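Our one senior developer wrote a 4000-line module called Hitau. She leaves in September and the rest of us are scared of it. Rewrite or document?
Kinga Takács

Neither, at first. Sit with her and fix two real bugs while you do the typing and she keeps her hands in her lap. We did this at Walau and I learned more than from 30 pages of wiki, most of which described a login screen we'd dropped.

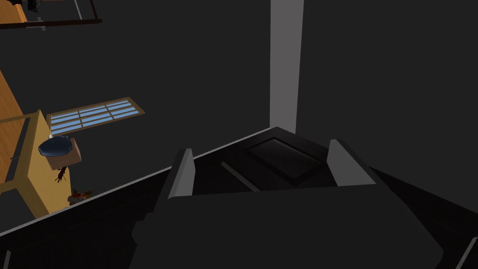
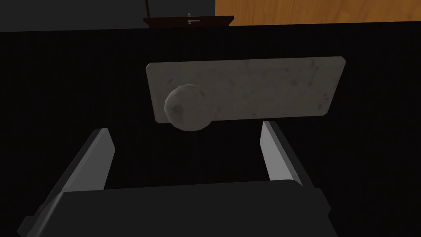
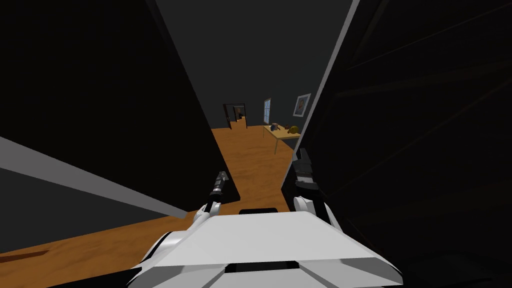
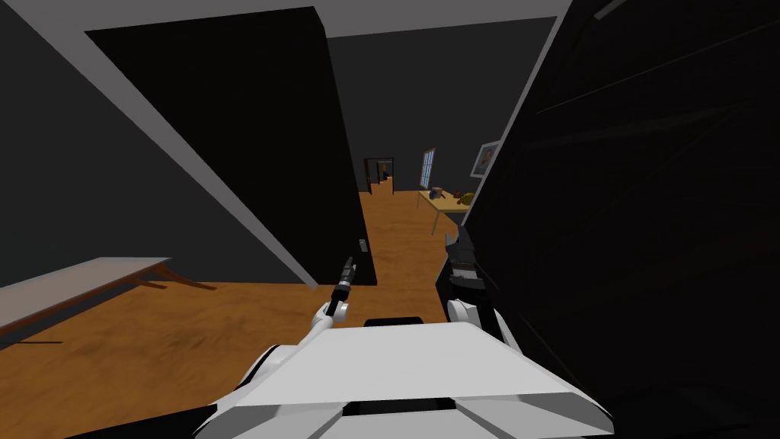 Simulator renders, grippers in each

Write tests around what it does today, including the parts you think are wrong. Somebody downstream depends on those.
Attila Kerekes

Rewrite it. How hard can it be
Ingegerd Åberg

Ours is in month 2 of "how hard can it be." Go with Attila, and ask her what the folder named old_new is for.
Gizella Pálfi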